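The Harvest Table

Arwel Eynon had taught the infants at Drodach school for seven years and had never yet been on time for assembly.

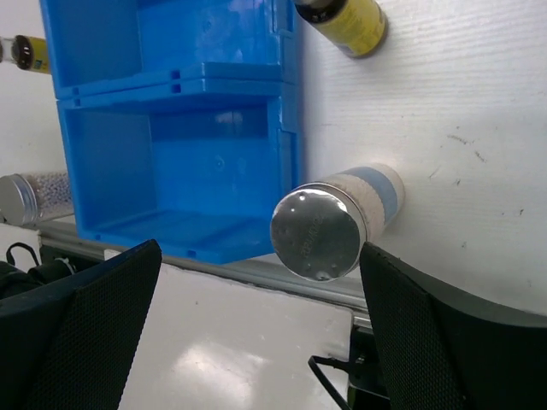

He came in by the side door at ten past nine with his coat still on. The head, Aniela Jakubowski, was already talking about the harvest table. Every class was to bring food for the hall, and on the last morning of term the older people from Gorari Court would come over for tea and take it home with them.

Arwel sat down on the bench next to his class. Lachlan Sheehan, who was six, moved up to make room.

"My gran lives at Gorari Court," Lachlan said.

"Does she? Then she'll be coming."

"She won't. She doesn't go out."

Arwel told him to listen to Mrs Jakubowski, and he did, or he looked at the front, at any rate.

By the last week the table was full and they had started on a second one. Class 2 learned a song with actions. They made name badges for the visitors from a list the warden had sent over, and Lachlan asked to do the one for Mrs Sheehan. He wrote it in green and got the two e's the wrong way round from the a, then did it again on a clean card.

"She might not come," Arwel said.

"I know. I said that."

The visitors came across the road in pairs at two o'clock. Mr Mazurek from the paper shop stopped the traffic for them, though he had no right to. Arwel stood at the door with the tray of badges and gave them out one by one until there was a single card left.

He put it in his shirt pocket. The children sang, and forgot most of the actions. A man in a blue tie asked for it again, so they sang it again.

At home time Arwel gave Lachlan the badge and a bag from the table.

"You could take these round," he said. "Is your mum going that way?"

Lachlan looked in the bag. "She doesn't like soup," he said.

They went back into the hall together and swapped it for peaches - the big tin, which he wanted to carry himself.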